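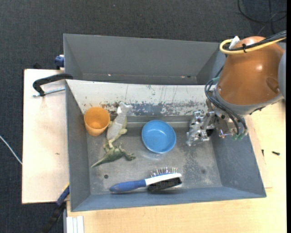

My doctor wanted a month of home readings before she'd talk about changing my pills, so back in January I bought the Filtelow upper-arm blood pressure monitor. I've used it morning and night ever since, and I have opinions!

First the good stuff. The cuff is soft, it goes on one-handed (I'm a lefty and that's usually a fight), and the numbers are big enough to read before I've found my glasses. A reading takes less than a minute. It holds 300 of them for each of two users, so my husband and I can share it without mixing up our results, as long as he remembers to flip the little switch. He doesn't always.

I took it along to my checkup and the nurse ran hers right after mine. Mine said 109 on the bottom of a bad day's list, which got her attention, but side by side the two machines were pretty close. Good enough for me.

Now the gripes. The Sirnel app is a pain. It dropped the connection over and over until I gave up and went back to a notebook, and then an update on 28th May wiped my name and birthday (the readings stayed, thank goodness). The cuff also tops out at 16 inches, and you have to order the bigger one separately. And why does it beep so loudly at six in the morning?

I had a Boltis wrist model before this and it was all over the place, up twenty points if I so much as moved my elbow. I wouldn't go back. The Filtelow costs more and eats batteries, so get the wall plug if your store has it.

Four stars from me. I'd skip the app and keep a pen in the case.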